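November, evening

Finished the picture book Su-chen Chu lent me, Akthorpe. It's her first as both writer and illustrator. The drawings are cut paper, scanned flat, with no shadows, and I liked the night pages best. The text is thin in the middle. 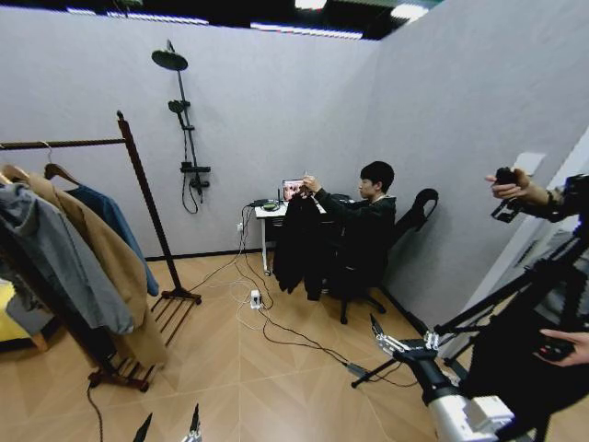
Later

Read it again, slower. The fox is on every page up to the bridge, then gone for 7 pages. I think that's on purpose.

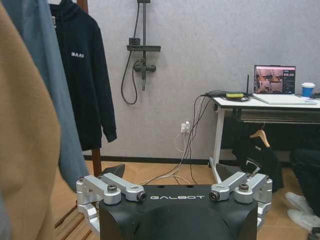 Bożena thinks the ending is too sad for a six-year-old. I don't agree. Must ask Su-chen what paper she used before I write my review. 900 words, and I have 737.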